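New this month: Gustham room packs for cleaning-robot sims

Quick one before the issue closes. Tinine has put out its Gustham packs, ready-made bathrooms and utility rooms for training and testing cleaning robots in simulation. We've had the bathroom pack on trial since December. Short notes follow, longer review when theres time.

What you get: 98 rooms, small ones mostly, with fixtures as separate objects. Swap the sink, move the plunger, repaint the walls, save it as a new room. Setup took us 2 hours, half of that reading the licence page. Loads fine on the older office machine.

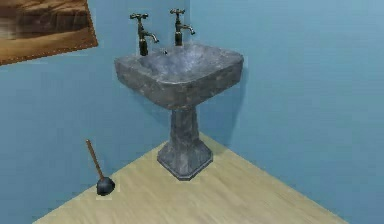

Good: tap handles are their own parts, so you can set a turning task without rebuilding anything. Collision shapes on the basins are decent. Gashaw, the test script tool that ships with it, ran nearly 4000 resets overnight and was still going at breakfast. Logs are plain text, thank goodness.

Not so good: textures are on the soft side. If your vision model needs fine grain, budget time for your own materials. No water at all, so wiping and rinsing tasks are out for now. Manual has two chapter fives. Support answered the same afternoon but sent us the kitchen pack instructions.

Price is 2693 for a lab seat, bathroom and utility packs together, updates for a year. Kitchen is extra. Trial copies through Wedosport, same order desk as the wheel kits, put "Gustham trial" in the subject line or it goes in the wrong que.

Anyone already running the utility pack, send us your notes. Door hinges especially.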